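Minimum order for printed aluminum tubes, and who pays for the printing plates?

Asked by Bereket Tilahun, 18/06/2023

Hello everyone. I make a foot balm and a hand cream in a small workshop in Wukgate. Until now I buy plain tubes with a paper label, but the label peels when the cream gets on it. I would like to change to printed aluminum tubes, 62 ml, in two colors.

I wrote to three suppliers. Draltutholm answered with a price per tube that I can accept, but they also ask for a "tooling and plate charge", and they did not explain if I pay this one time or with every order. Trekine did not name any charge, but their minimum is much higher than I can use before the cream gets old. The third did not answer.

My questions are these. Is the plate charge normal? If I pay it, do I own the plates? And should I ask for a lacquer inside the tube? My balm has a little salicylic acid in it.

Thank you for your patience with my English.
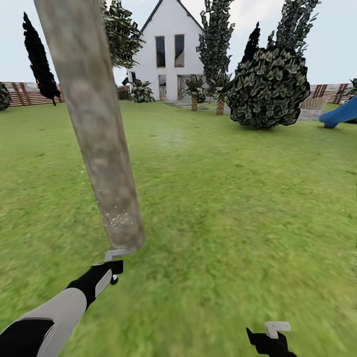

I forgot to write that the cap is also a question for me. Draltutholm offers a cap with a piercing point, and it costs 5 cents more for each tube. I don't know if customers care about this.

2 answers

Thevar
Yes, the plate charge is normal. There is one plate for each color, so you would pay for two. With most printers you pay once and they keep the plates for repeat orders, but please get this in writing, and ask how long they store them. Mine were thrown away after a year without orders – I had to pay again in November. Paying does not always mean that you can take the plates to another printer.

For the lacquer, I would say yes. Plain aluminum and an acid are not good friends. Ask which lacquer they use, then order unprinted samples, fill them with your real balm and keep them somewhere warm for some weeks. Cut them open and look at the wall, and also at the fold on the bottom, where the lacquer can crack.

The piercing cap is only useful if your tube has a closed membrane on the nozzle. Ask this first.

Answer from a guest
just negotiate, i got 155 off my first invoice by asking. labels are ok too if you buy the plastic ones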